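September 28, 2019
Getthorpe bench, kitchen table setup

Saturday, so the building is quiet and the planner has no one to perform for except me. It obliged by timing out before I had my coat off.

Where we left things: Koketstead (the task planner, for anyone reading this who joined lately) thinks in objects and surfaces. It knows "bottle," "table," "inside" and "on top of." It does not know that a box has walls. As far as the planner is concerned a container is a region with a nice name, and the collision geometry is a problem for the next process down. The next process down disagrees, and says so by returning an empty trajectory with status OK. I have now fixed the status. The empty trajectory is a longer conversation.

Today's work was mostly approach poses for things lying on their side inside the black box. Ketchup is the worst customer, long and inconveniently placed relative to the rim.
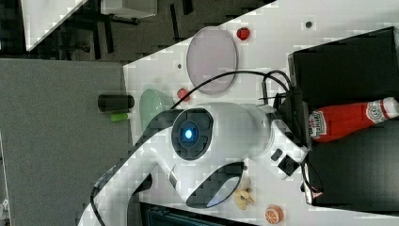
Hirano, reading over the log on chat, thinks I am blaming the wrong process. The sampler hands over grasp candidates sorted by score, the score never looks at wrist clearance, and so the top of the list is all poses the wrist can't reach without going through the side of the box. Sort by clearance first and see whether the planner is still the villain.

Annoyingly, yes. Raised the sampler from its default to 200 candidates and sorted by clearance. The planner is now only a minor villain. Cost is a slower first plan, which I can live with.

Second job was the scene snapshot. The tabletop detector runs once at startup and the world model then believes it forever, like a horoscope. I want a fresh snapshot on every replan, with object IDs kept stable between them. The two small red things are the trouble: they keep swapping IDs, and the colander gets promoted to a plate whenever its holes wash out in the depth image.

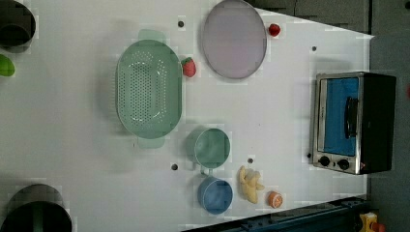
Tried matching on position plus color histogram. Position alone does nearly all the work as long as nothing has moved, and color settles ties except between two reds, where it shrugs. Added a size term. Better.

What it still can't deal with is the arm itself. The self-filter subtracts the links but not the cable, so a loop of cable becomes an unknown obstacle that follows the robot around. The planner then very responsibly refuses to move anywhere near it.

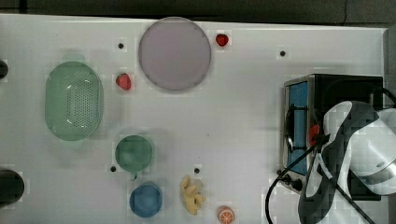 For now I pad the self-filter mask near the wrist and accept that we are blind in that patch. Noted in the config with a rude comment – please leave the comment, it is load-bearing.

Third job, "on top of." The goal checker wants the object's lowest point within 2 cm of the support surface. Fine for the table, hopeless for the oven, whose top comes back from the depth camera as a sort of rumor. I replaced the measured surface with the top face of the oven's model box and kept the tolerance.

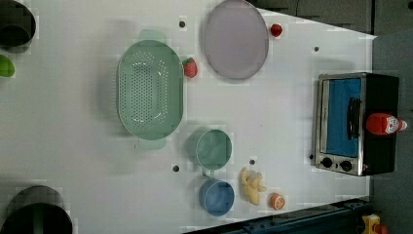

The checker also needs to care about yaw, or at least log it. A long object with its center over the support passes even if one end is well out in space, so I added an overhang value to the printout. It doesn't gate anything yet.

Branch is pushed as jorkitholm-clearance. 4 tests fail, all of them tests of the old sort order, which I take as a compliment. Don't merge before someone has run it with the box turned the other way.

Left at 2130. Still to do: cable in the self-filter, the two reds, and a timeout message that says which stage timed out.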